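The woman who runs Drustis will not give me her name for publication. She has in-laws, she says, and they have long memories, and a fair amount of what she knows about seating a dinner comes from seating them.

Drustis is a table-dressing business in Gundbridge, one room above a shoe repair shop, and it does holiday tables, anniversary tables and the occasional table for people who have just bought a table. I climbed the stairs at four in the afternoon in April, which she considers the middle of her year. "By October everybody has panicked and bought the gold chargers," she said. "April people still listen."

She poured me coffee in a cup that matched nothing. I had expected coordinated cups. "Those are for work," she said. "You want a house that looks like my work, go to somebody else's house."

Her subject, if you let her pick it, is candles. She has opinions on candles the way other people have opinions on their neighbor's fence. Scented ones belong in the bathroom. Tapers should be either below the chin or above the eyebrows of a seated adult, and she will sit down in every chair at your table to check, including the wobbly one you keep for your brother. Floating candles she describes as "soup with ambitions." She did once light a Thanksgiving dinner with tea lights in jelly jars, down the middle of two pushed-together tables, and she still thinks it's the best thing she ever made. The client wanted to know where the rest of it was.
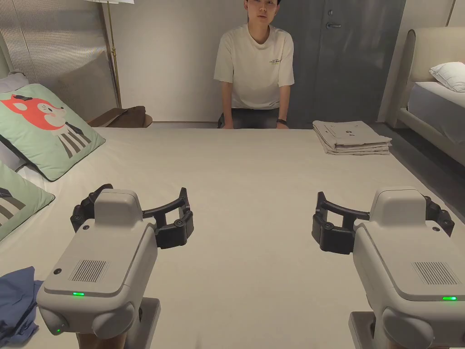 The jelly jars came out of her own kitchen cabinet and so did most of the first few years of the business. She started at home, with a closet of linens and a husband who was told which shelves he no longer had. Her first paying customer wanted an Easter lunch in yellow. "All of it yellow," she said. "Napkins, runner, eggs, tulips. It was like eating inside a school bus. I took the check and learned to ask more questions."

She now asks a great many questions. What are you serving, and does it arrive on a platter or on plates? Who is left-handed? Does the dog jump? She asks where people put their phones, and when they say they don't bring phones to the table she writes down "phones" and leaves room beside the forks.

The platter question matters most to her. People plan a centerpiece as though the food were going to be lowered in from the ceiling. She has watched a host walk in with a turkey, look at the eucalyptus, look at the turkey, and walk back out. Since then she has brought an empty roasting pan to the first visit and set it in the middle of the table while the client is still talking about peonies. "It quiets the room," she said.

Her rule for anything tall is that it must be possible to move it with one hand while holding a drink in the other. She tests this with water. She told me that she had tested it with other things.

I asked about money, and she got up to find a folder. A Drustis table starts at $700, which covers the visit, the linens, the flowers and coming back to take it all away again. For that you also get her opinion of your dining chairs. Some people pay gladly for the taking away. One regular client, she suspects, doesn't much care what's on the table so long as somebody else folds it at the end.

Those who won't pay get free advice, which she hands out to anyone who stands still. Iron the tablecloth on the table, on a low setting, with a towel underneath to save the finish. Buy cloth napkins in a dark color, two more than you need. Cut flower stems shorter than you think is decent. Go out into the yard before you go to the store. She's a great believer in the yard, and has sent people with perfectly good credit cards out in the rain to cut ivy off the garage.

Not all of her free advice goes over. For a time she taught an evening class at Bangera, the kitchen shop by the river, and she told the students on the first night that nearly everything sold at the front of the store was unnecessary. The class ran for 5 weeks. It had been scheduled for longer. She says the parting was friendly, and that she still buys her twine there.
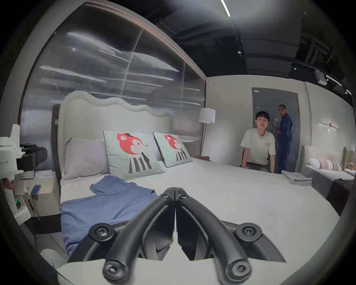

What do you do about a guest who cancels an hour before dinner?

"Take the chair away. The plate, the glass, the chair, all of it, and then spread everybody out a little. People leave the place setting there out of politeness and you spend the whole evening with a ghost who isn't eating. And don't put the bread in the gap. Everyone puts the bread in the gap."

She's equally firm on the guest who brings an extra person. That is what the card table is for, and the card table goes at the end, under the same cloth, with the hosts sitting at it. Never the extra person. She was once the extra person, at a wedding supper in Lurkus, and was put at a card table beside the coats. She can still describe the coats.

We got onto napkin folding, where I had hoped for something lively and was disappointed. She doesn't fold. She used to do swans. A swan, she says, takes five minutes and gets wrecked in a second by a man looking for somewhere to put his elbow. These days the napkin goes flat under the fork or in a loose knot on the plate, and she has stopped apologizing to clients' mothers.

Mothers come up a lot. It's usually a mother who arrives early and moves things. She has learned to leave one object slightly wrong on purpose, a crooked candlestick or a bowl too near the edge, so the mother can fix it and sit down satisfied. I asked if any of them had caught on. "Mine did," she said.

Toward the end of my visit the phone rang and she took it in the hallway, though the hallway is not far. It was a woman planning a 50th birthday for her husband who wanted to know whether a centerpiece could be made out of fishing lures. I heard a long silence. Then I heard her ask whether the hooks came off.

She came back in, sat down and wrote "lures" on the back of my parking receipt. I had to ask for it back. I asked what she would do with them.

"Moss," she said. "Low. Nothing that swings." She thought about it some more and finished my coffee, possibly by mistake. "And I'd want to know who's bringing children."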